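14/07/2021, flood barrier bench, Drerko door panel, second round

Ran the Drerko panel again in the tank with the new bottom seal. Their leaflet says it holds 600 mm of water "with minimal seepage." Minimal compared to what? I'd like to see the homeowner who is happy with minimal seepage on a new oak floor.

Filled to 600, held 25 minutes. Catch tray had 4 liters in it at the end. The first round was worse, but I had also tightened the clamps harder this time, so I don't trust the improvement. Need to repeat with the old torque before anybody tells Horkovlow the seal is fixed.

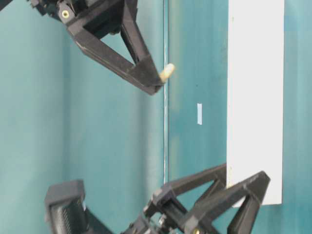
Other complaint: our brick surround is too good. Flat faces, fresh mortar, square corners. The houses on the Sarıgül survey sheets have painted render, a worn step and usually a cable run through the frame at ankle height. A panel that passes here tells me it works on our wall. Ask for the rough surround to be built before August.

Also not convinced by the survey itself. 59 households replied, and the ones who got flooded twice are far more likely to bother replying. Fine for picking door widths. No good for working out how often a panel gets used, and certainly not for the premium discount Nivlow wants to put in the brochure. No insurer has agreed to that in writing as far as I know.

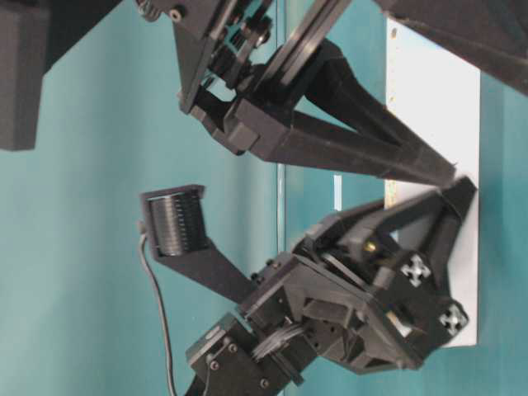

Black fingers close to the white panel, teal wall behind.

To do: drain tank, dry the seal overnight and weigh it, check left clamp thread (felt gritty). Still waiting on the silt for the dirty water run. Clean water proves very little.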